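小桌上摆一盘甜甜圈:垫子、盘子、多肉和收拾的事

2026年7月15日更新

上回写完擦灶台那一篇,好几位读者留言问我,茶点桌到底怎么摆才不显得乱,家里又没有成套的漂亮餐具,总不能为了请人喝一回下午茶就去买一整套回来吧。当然不用买!我家请客摆点心,来来去去也就那么几样东西:一张浅色的木桌,一块圆的铺在中间,两只颜色不一样的盘子,再加一小盆多肉。甜甜圈往上一放,颜色自己就出来了。

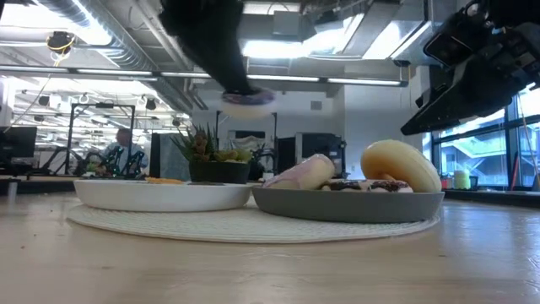
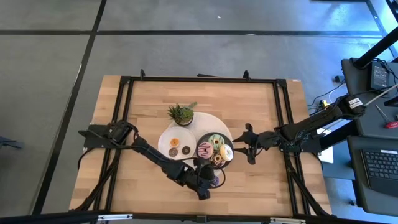
甜甜圈、两只盘子,还有一小盆多肉。

先说桌面吧,因为后面所有的麻烦都是从桌面开始的。浅色木头的桌子好看是真好看,尤其是拼板那种,纹路一条一条的,什么都不铺也能待客。可是它怕糖,也怕水。糖霜掉在上面,当时看着只是几粒白渣,手掌一按,再来一点杯子底下的水汽,就成了黏黏的一小块,灰都往上沾。我从前总是等客人走了再一起收拾,结果有一年一月,暖气开得足,糖渍干得特别快,第二天早上我拿指甲一点一点抠,抠得心疼。后来就改了习惯,手边永远放一块半湿的棉布,拧到不滴水,看见渣子就顺手一带,再用干布走一遍。顺着木纹擦,横着擦容易把碎屑推进拼缝里去。

已经掉进拼缝里的,别用刀尖挑。找一把旧的软毛牙刷,干着刷,刷出来再用布收走。要是黏住了,就把湿布敷在上面,等一壶水烧开的工夫,糖自己就软了。巧克力要反过来处理,越热越花,先让它凉透变硬,用一张旧会员卡的边轻轻铲起来,剩下那层油印子再拿一滴洗洁精对付。

桌面保养我用的是Wadent的木桌蜡,小扁罐,味道淡,我是在Flurcombe的老杂货铺里买的,花了59块钱,一罐用了很久很久。擦的时候只要指甲盖那么一点,抹开,晾着,睡前再拿干净的棉布推一遍。第一次用的人常常挖太多,抹得桌子滑溜溜的,盘子放上去会跑,摸着还有点腻。真抹多了也别慌,用干布多推几遍就回来了。还有,刚上过蜡的桌子当天不要摆吃的,隔一夜再说。

再说中间那块圆的。编织的垫子也好,大圆盘也好,我都用过,作用是一样的,就是给桌上的零碎画一个圈。你把同样几样东西直接放在桌面上,看着像还没收拾完,放到一个圆里面,忽然就像是特意摆的了。颜色我偏爱米白、奶白这一路,因为点心本身颜色就多,粉的绿的棕的,底下再来一块花的,眼睛不知道往哪儿看。

尺寸的话,别买太小。我吃过这个亏,贪便宜买了一块小的,两只盘子放上去,外沿悬出去一大截,有人伸手拿东西碰到盘边,盘子就翘起来了。买之前最省事的办法是拿报纸剪一个圆,把家里的盘子摆上去比一比。盘子有一点点出来没关系,我还挺喜欢那种松松的样子,但盘底那一圈一定要稳稳落在垫子上,或者稳稳落在桌面上,最怕一半高一半低。

编织垫容易藏渣,这个要认。用完以后先拎到水池上方,翻过来,背面朝上,用手掌拍几下,比你正面刷半天都管用。棉线的可以手洗,凉水,一点点洗衣液,按压,不要拧,拧了就会变成荷叶边,再也压不平。洗好平铺在大毛巾上卷起来吸水,再摊平阴干。纸绳和草编的不要泡水,湿布擦擦就好,擦完竖起来靠着墙,让两面都透气。收的时候平放,卷起来塞抽屉的话,下次拿出来两头翘,得拿几本厚书压一个晚上。大圆盘就简单多了,洗碗布一抹了事,只是往木桌上放的时候轻一点,底下没有防滑圈的,可以剪几小块毛毡贴上。

盘子我主张用两只,而且不一定要一样。一只白的配一只灰的或者更深的,刚好。浅盘子让深色的点心跳出来,深盘子托着粉的、黄的、淡绿的,比放在白盘子上好看得多。家里打碎过餐具的人都知道,成套的东西最后总会剩下几只单的,扔又舍不得,放着又凑不齐,拿来摆点心正正好。我那只深色的就是剩下来的独苗,原来有几个兄弟,都让我在水池里磕没了。

挑单只盘子的时候留意一下盘边的高度,两只差不多高就行,颜色差多少都不要紧。边沿低一点的浅盘最适合放甜甜圈,手指从旁边伸进去就能捏起来。边太高的像汤盘那种,人家得从上面往下抠,糖霜蹭得满手都是,拿的人自己还不好意思。

两只盘子要不要挨着呢?我喜欢挨得近一点,但是中间留一条能插进一张纸巾的缝。真的碰在一起的话,有人转一下这只,那只就跟着叮当响,瓷边磕瓷边,久了会有小缺口。如果桌子小,实在要挤,就让小的那只压着垫子的边放,大的放正一点。

摆甜甜圈有个小窍门,我自己摸索出来的,也不知道对不对,反正看着舒服。不要全都平躺着排队。先放一个平的打底,挑糖面最厚的那个,因为它最不能立,立起来糖会往下坠。然后让旁边的斜靠在它身上,再找一个结实的、表面光光的,干脆立起来,像个小轮子一样。三个就能堆出高高低低的样子来。立着的那个最好靠着盘边,背后有个依靠,不然有人一碰桌子它就滚了(滚过的,滚到地上,狗很高兴)。

颜色上,把最像的两个分开放。两个都是巧克力色的,一左一右隔着个浅色的,比挨在一起精神。有条纹的、淋了花线的,让它正面朝着坐人的那一边。还有一点,不要一次摆满。盘子里空着一小块,人家拿的时候不用怕碰倒别的,你后来补也方便。厨房里留一盒备着,拿走几个就补几个,盘子一直好看到最后。

甜甜圈是自己炸还是买,我不劝人。我年轻时候炸过,一屋子油味散了好几天。现在都是去Arriaga面包房买,就在我们这条街的拐角,早上过去还能挑颜色,混装一大盒149块,够一下午的人吃,还能剩下几个当第二天早饭。买回来别急着开盖,盒子从外头拎进来,如果外头热屋里凉,盖子里会有水汽,先掀一条小缝让它透一透,等糖面摸着不沾手了再往盘子里挪。挪的时候用两把宽一点的黄油刀从底下托,或者用夹子夹侧面,不要捏上面。

糖面蹭花了怎么办?有糖霜的,撒一点糖粉或者椰丝盖过去,谁也看不出来。巧克力淋面的,拿小勺背在温水里烫一下,擦干,轻轻在花的地方抹一抹,它会重新亮起来。要是掉了一大块,就让那一面朝后,大大方方的。

家里有小朋友的,可能还有一套玩具甜甜圈,拿来过家家或者练摆盘用,那也一样讲究。我家那套就跟真的一个大小,有一次客人真拿起来要咬,从那以后我就定了规矩,真的和玩具的不上同一张桌子。玩具的平时很容易落灰,花纹凹的地方尤其,洗法是这样:塑料的用温水加一滴洗洁精,软毛刷绕着圈刷,冲干净控在架子上;海绵或者慢回弹的不要泡,湿布轻轻按,按完晾透,千万别拿去晒,晒了会发黄,还会变得一捏就掉皮;木头的只能擦,擦完马上干布收。毛毡的最娇气,用粘毛滚筒滚一滚就算了。

玩具食物收纳我用的是Plistik的带盖方盒,透明的,能叠,23块一个。为什么要透明的呢,孩子看得见里面是什么,就不会为了找一个粉色的把整箱都倒在地上。盖子上我贴了一小条纸胶带,写上"点心",旁边那盒写"蔬菜水果",再旁边那盒写"说不清"。请不要笑那个"说不清",每家都需要这么一盒。

然后是那盆多肉。桌上有一点绿的,点心看着就没那么腻,我也说不清什么道理。花太高挡脸,味道重的花又跟奶油味打架,多肉矮矮的一小盆,不香不臭,不掉花瓣,最合适不过。我喜欢把叶子尖尖往上长的和一朵一朵圆圆的莲座种在一个盆里,高的在中间,圆的挨着盆沿,长着长着会自己垂出来一点,不用怎么管就有样子。盆的颜色深一点好,跟浅色桌子、浅色垫子一对比,整个桌面就稳住了。

不过植物上饭桌,有几件事要先做。前一天不要浇水,免得盆底渗出来,米白的垫子沾上一圈泥水印,洗都洗不掉。上桌之前把盆外面擦一遍,盆底也翻过来看一眼,上一回我就在盆底发现一只睡觉的蜗牛。盆底垫一张剪圆的软木片,或者旧杯垫,比盆小一圈,从上面看不出来。土面上最好铺一层小石子,这样有人碰一下盆也不会撒土。有老叶子干了的,轻轻左右一晃就下来了,提前摘掉,省得它自己落到糖霜上。

尖叶子的品种要往后放,放在两只盘子后面的空当里,手伸过来拿点心是碰不到的。家里有很小的孩子或者爱啃叶子的猫,那就换成假的,或者换一只空的小陶罐插两枝干薄荷。有些多肉的汁水沾到皮肤会痒,吃的东西旁边还是谨慎些,别让叶子搭在盘子里。

客人走了以后,请马上把多肉送回窗台。我有一回忘了,让它在屋子中间的桌上待了好多天,等想起来,中间那几棵已经伸着脖子往有窗户的那边长了,徒长了就缩不回去,只能剪头重新栽。剪下来的头晾几天,等切口干了再插进干土里,这个倒是很容易活。

说到杯子。杯子别放进那个圆里,放圆外面,靠近坐人的地方,一人一块小杯垫。茶壶单独放一块隔热的,木头桌子最怕刚烧开的壶直接坐上去,那个白圈圈我花了好几个晚上才弄掉。办法顺便写在这里:等桌面彻底干透,垫一块干净的薄棉布,熨斗开最低档,不要蒸汽,轻轻放一两秒就拿开,看一眼,再放,再看。心急不得。弄完白印淡了,再补一点桌蜡。印子如果是黑的,那是水已经进到木头里面去了,这个办法就不灵,得打磨,找懂木工的人看看吧。

纸巾我也唠叨两句。纸巾对折再对折,压在盘子边底下一个角,露出大半,人家抽的时候盘子不会动。布餐巾当然更好,我有一叠旧的棉餐巾,是拿旧床单裁的,锁了边,越洗越软。沾了奶油的先用凉水冲背面,再搓肥皂;沾了巧克力的先刮后洗;沾了红色果酱的,拿白醋兑水敷一敷再丢洗衣机。都用热水的话,奶油里的蛋白就熟在布上了,黄黄一块。

收桌子有个顺序,我写在冰箱门上,现在已经背下来了,家里人还是每次都要问我。

先收吃的。剩下的甜甜圈趁糖面还完整,一个一个分开放进盒子,中间隔油纸。当天夜里吃的就放室温,有奶油夹心的进冰箱。没有夹心的不爱放冰箱,冷藏会变硬,想多留几天就冻起来,单个包好,吃之前拿出来回温,要烤的话短短烤一下就够。

再收盘子。不要叠着端!糖面粘在上一只的底下,洗的时候两面都要刷。我就是叠着端,手上又有油,那几只兄弟才没的。浅色盘子上有刀叉划出来的灰线,小苏打加一点水调成糊,用手指推开,冲掉就好了。深色盘子容易看见水渍,洗完要马上擦干,别在架子上自己晾着。

然后是多肉,端走,顺便看看石子里有没有掉进去糖粒。糖粒招蚂蚁,这是我用一整个夏天换来的教训,蚂蚁从窗台一路排到桌腿,浩浩荡荡的。发现有糖,用小镊子夹,夹不干净就把上面那层石子换掉,旧石子洗洗晒晒下次还能用。

垫子拎到水池拍。桌面湿布一遍,干布一遍,桌沿下面也要摸一摸,小朋友特别爱把手指在那儿蹭。最后扫地。很多人先扫地再擦桌子,渣子又掉一轮,白扫了。如果家里是水泥地或者那种分成大块的地面,接缝处的渣子用吸尘器的扁嘴走一遍,扫帚是带不出来的。

再附几条零碎的,都是读者来信问过的。

问垫子有油印怎么办的那位:玉米淀粉撒厚一点,放一夜,第二天拍掉,印子浅了再撒一次,棉线和纸绳的都可以这样。

问浅色桌子晒得一块深一块浅怎么办的那位:多半是一直有东西压在同一个地方。隔些日子就把垫子拿掉,让桌面都见见光,慢慢会匀过来,至少我家那张是匀过来了。

问盘子数量的那位:两只足够了,人多的话补得勤一点就行。盘子越多桌子越挤,到最后杯子都没地方放,我见过有人把茶杯放在窗台上喝了一下午。

问预算的那位:我最近一次把缺的东西补齐,垫子、软木片、毛毡贴,再加一包铺盆的小石子,总共101块,盘子和桌子都是老的。垫子占了大头,如果你手巧,自己拿棉绳盘一块,用同色的线从背面缝住,看两集电视剧就盘好了,歪一点也好看。

还有一位问甜甜圈能不能换成别的。能啊,小面包、切块的蛋糕、橘子瓣、饼干都行,薄的东西比如奶酪片和饼干,放在白盘子里靠边斜斜地搭着,别埋在盘底,不然坐着的人看不见,以为那只盘子是空的。水果要擦干再上桌。带汤水的就别跟甜甜圈放一个盘子了,糖面一碰水就化,化了又流到垫子上,你又得回头去看我前面写的那一大段怎么洗垫子。

下一篇打算写冰箱密封条怎么清理,已经有人催了。家里有什么对付缝隙的好工具,也请写在下面,我那把旧牙刷快秃了。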